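Oct 16, 2024

# Unit 6: Checking a pick policy in simulation

Read this before the lab. You need the Hivari simulator installed and one trained checkpoint from Unit 5. If your own checkpoint did not converge, use the one in the course folder.

## What the policy gets

At every control step the policy receives two inputs:

- the wrist view, resized and normalized
- the joint positions and the gripper opening

It returns a short chunk of target joint positions. The controller runs the chunk at 30 Hz and then asks for a new one. The policy never sees object poses. Those are available in the simulator state, but only the scoring script may read them. Several reports last June lost points for passing a pose into the policy through the observation dictionary, usually by accident. Print the dictionary keys once before you start.

## Scene randomization

The Duangkaew scene set changes four things on reset: the countertop material, the light direction, the object placement and the starting arm pose. Each one has its own seed. If you set only the global seed, the materials will still change between runs, and your numbers will not match your partner's.

Textures matter more than most students expect. A plain surface gives clean edges around every object. A busy stone surface has strong edges of its own, and a small image encoder may respond to those. Shadows cause similar trouble, and so do see-through objects, where the surface pattern shows through the walls. A segmentation mask from the simulator will be correct in all these cases, so a good mask tells you nothing about what the policy is using.

## Running the evaluation

1. Load the checkpoint and freeze it.
2. Run 500 episodes with the fixed seed list.
3. Save the first wrist image of every episode, plus the image at the first gripper close command.
4. Run the scoring script. It writes one row per episode.
5. Sort the rows by result and look at the failures.

An episode ends on success, on a collision, or after 1,383 control steps. Count a timeout as a failure. Do not drop it from the average.

## Reading the wrist view

For each failed episode, check the image before you look at the joint plots. Note whether the target is fully in view, whether a finger overlaps it, and how far apart the jaws are. If part of the target is outside the image, the policy has to rely on whatever it can still see, and a second look from a higher arm pose may help.
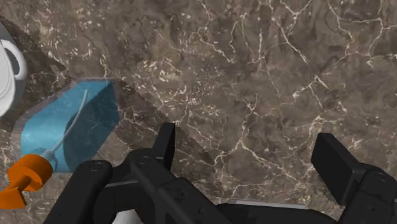 *Fig. 6.1. Simulated wrist view on a veined marble surface. Jaws open; the left finger overlaps the blue container, and the mug is only partly in view.*

Label each failure with one of these codes:

| Code | Meaning |
|---|---|
| V | target out of view or mostly hidden |
| A | wrong approach direction |
| G | closed too early or too late |
| C | contact with a different object |
| T | timeout |

Use one code per episode. When two apply, pick the one that came first.

## To hand in

Submit the results file, your seed list, and 2 pages of text. Include success rates per surface material and a table of failure codes. Plots are optional. Lab machines in the Letov room have the simulator installed already.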